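I've started running again, and I'm so happy about it that I've been boring everyone at work, so now it's your turn! The plan is simple: 90 minutes a week, no watch, no app, just the Kumico shoes I bought in January and a bit of stubbornness.

The first week was all puffing. By the third I could get through a whole song without stopping, and then two songs, and last night I ran 1000 metres without a single walk break – I know that's nothing to a real runner, but I rang my sister to tell her. 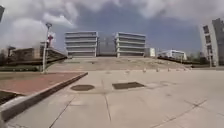

Jurgita Vanags reckons I should slow down even more, to the point where I could recite a recipe out loud as I go, and leave the fast stuff until winter. I tried it with her pumpkin soup and got as far as the stock.

What I love most is how much better I sleep. I'm also hungry all the time, so breakfast has become a proper event (eggs, toast, more toast). Porridge is next on my list, with brown sugar and far too much cream.

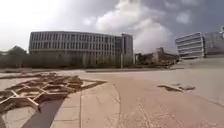 The pink path, curving off to the right.

Then there's music. I've made a playlist that starts slow and gets sillier, and the last song is pure 80s drums. It makes me grin every time, even with a stitch.

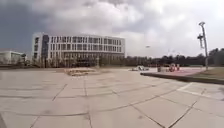
I've also put my name down for the Bredorau fun run, which has room for 300 people and a sausage sizzle at the finish. It's five kilometres, and I'm a long way off that, but I've got a training chart on the fridge with coloured stickers and everything.

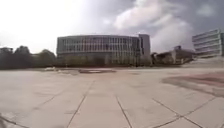

Big slabs and plenty of open space.

Next up is hills. Send me your favourite running songs, please – the dafter the better!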